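Recherche sur le blog Rechercher Saisir un mot-clé OK

De l'établi partagé et de sa bonne administration

Il m'a été demandé à plusieurs reprises de préciser la position que je défends en matière de plan de travail dans les ateliers collectifs. Le présent billet y répond, à titre strictement personnel, après deux années passées à tenir le registre des réservations de l'atelier Ledesma.

L'atelier met à la disposition de ses adhérents 2 établis, dont l'un est réservé au collage. Le registre fait état de 301 réservations pour le seul établi principal depuis l'adoption du règlement en vigueur. Un tel volume suppose une discipline que le règlement, dans sa rédaction actuelle, n'assure qu'imparfaitement. L'article relatif au nettoyage prévoit que le plateau soit rendu « en bon état », formule dont chacun retient l'interprétation qui lui convient.

La première question est celle du revêtement. Un plateau sombre et mat fatigue moins l'œil lors des travaux de traçage, mais il conserve la moindre trace de colle blanche. Un plateau clair présente le défaut inverse : les copeaux de sapin s'y confondent avec le fond et les petites vis s'y perdent moins. J'ai longtemps plaidé pour le second. Je me suis rangé au premier au mois de juillet, à l'issue d'un essai mené sur un panneau prêté par la maison Stista.

La deuxième question, plus délicate, est celle du chant. Un chant en bois laissé apparent subit les chocs des serre-joints et doit être poncé périodiquement. Il demeure néanmoins réparable par un adhérent sans qualification particulière – ce qui ne saurait être dit des profilés rapportés, qu'il faut commander et attendre.

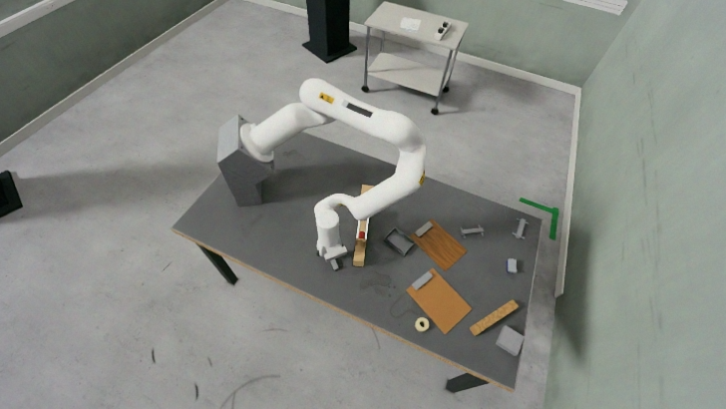
Liette Campbell me fait observer que le chant en bois n'a d'intérêt que si quelqu'un accepte de le poncer, et que la dernière opération de ce genre à l'atelier Ledesma remonte à l'arrivée du poêle. L'objection est fondée. Je propose en conséquence que le ponçage soit inscrit au calendrier d'entretien, au même titre que l'affûtage des rabots, et confié à tour de rôle aux titulaires d'une clé.

Reste la hauteur. Le règlement n'en dit rien, et les adhérents de grande taille s'en plaignent à juste titre. Des cales ont été essayées sous les pieds de l'établi principal – elles glissent dès que l'on rabote en travers. Amirul Menon a suggéré un caillebotis amovible pour les personnes plus petites, l'établi étant alors réglé une fois pour toutes sur la cote haute. Cette solution a ma préférence, sous réserve que le caillebotis soit rangé debout contre le mur du fond et non abandonné dans le passage.

Les remarques relatives au présent billet peuvent être déposées dans le cahier vert, à l'entrée de l'atelier, le mercredi aux heures d'ouverture. La question de l'étau fera l'objet d'un billet distinct.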